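Jallow Folding Table, Square and Long Patterns
Institutional furniture: Dining and activity

Product code: JL 388
Supplied by: Branditz Contract Furniture
Page last revised: 2026-08-27

Overview

The Jallow is a folding table for dining rooms, community halls, day centres and school canteens where the same floor is used for several purposes in one day. It is supplied in two patterns, square and long, which share the same top, edging and underframe. Tables of either pattern may be ordered singly or as part of a room set.

The range was introduced to replace the Lindqvist trestle, which is no longer made. Spare feet and locking catches for the Lindqvist remain available on request, but its tops are not interchangeable with those of the Jallow.

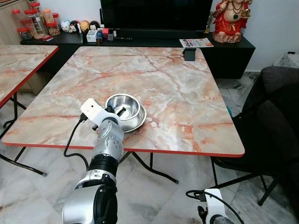

Customers replacing older furniture are asked to consider the finish before the size, as all tables in one order are normally supplied in a single colourway. Plain grey and plain oatmeal are held in stock. The patterned finish, a pink-and-white marble effect with a thin red edge band, is made to order and is the one most often chosen for dining use. The veining varies between tops, and an exact match between tables cannot be guaranteed. The black metal legs are common to every finish.

Arranging tables in a room

Tables may be used singly or placed side by side. The Jallow has no linking clips, and tables should not be tied or taped together. Where residents or pupils are seated on both long sides, allow enough space behind each chair for a person to pass while serving.
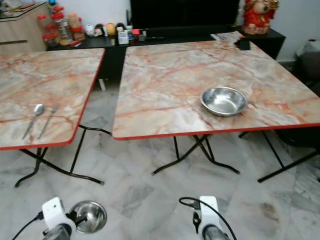 Two tables in the marble-effect finish, with spoon and fork.

Tables should be opened on the floor and then lifted into position by two people. Check that each leg has locked before anything is placed on the top. A table that rocks after locking should be withdrawn from use until its feet have been adjusted.

Floors and feet

The standard foot is intended for hard, level floors. Felt feet are available for timber and should be specified when ordering. Neither type is suitable for outdoor use, and the guarantee does not extend to tables kept in unheated stores.

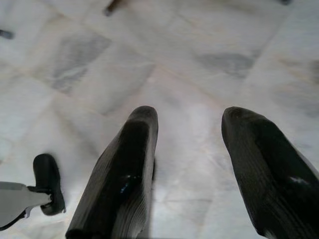 Where the floor is polished, feet should be wiped whenever the room is cleaned, as trapped grit will mark both the foot and the floor. Worn feet are replaced in sets. They pull off by hand and no adhesive is required.

Care of the top

Wash with warm water and a mild detergent, then dry with a soft cloth. Scouring pads, bleach and solvent cleaners must not be used. Hot pans should be placed on a mat. Damage to the edge band should be reported promptly, before water can enter the core.

Guarantee and delivery

The frame is guaranteed for 72 months and the top for 3 years. Storage trolleys are supplied by Zirnerus and carry a separate guarantee. Orders for the start of the autumn term should be received by the end of May.

Enquiries about room sets should be addressed to Dolores Fitzsimmons, Contract Sales. Requests for spare parts should be addressed to Amirhossein Hosseinzadeh, quoting the product code.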